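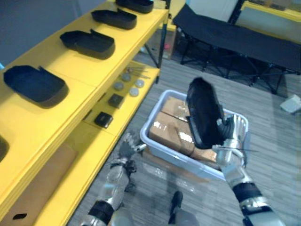 Part 3: Getting your first Natby match running

Right, you've installed the game and the launcher has stopped shouting at you, so let's get you into a match. I'm writing this for the PC version after the December patch. If your menus look different, update first and then come back.

1. Open the launcher and pick Wiltalen as your server region. Fludham works too, but I find it fills up in the evenings and you'll sit in a queue.

2. Go to Options, then Controls, and turn off Auto-sprint. It's on by default and it will run you straight off the harbour wall (I did this for a week).

3. Set your field of view to 83. You can go wider, but the edges start to bend and the crossbow sight feels wrong.

4. Choose a side. Wardens are slower and tougher, Smugglers are quick and fall over if you sneeze at them. I'd start with Wardens – you get longer to work out what's killing you!

5. Spend your starting coins. You get 870, enough for the long coat and one lantern. Leave the Sundqvist crossbow alone for now. It costs 4,000 and it's lovely, but you need to be level 16 to carry it, and the shop will happily sell it to you before then.

Caution: there are no refunds in the shop. Once you press Buy, the coins are gone.

6. Press Find Match and tick Newcomers Only. The box unticks itself after every match, so check it each time.

7. When the map loads, hold Tab to see where your team is going and follow them. Wandering off alone is great fun later on, less so in your first hour.

Note: if the map loads but you can't move, press Escape twice. The chat box likes to open by itself and swallow your keys. If that doesn't do it, leave and rejoin – you keep your place for two minutes.

8. After the match, open Rewards and collect your crate by hand. It won't be added for you, and unclaimed crates vanish when you close the game.

Voice chat has its own set-up and I've put that in Part 4, along with push-to-talk and how to mute people.

Last updated 29/05/2025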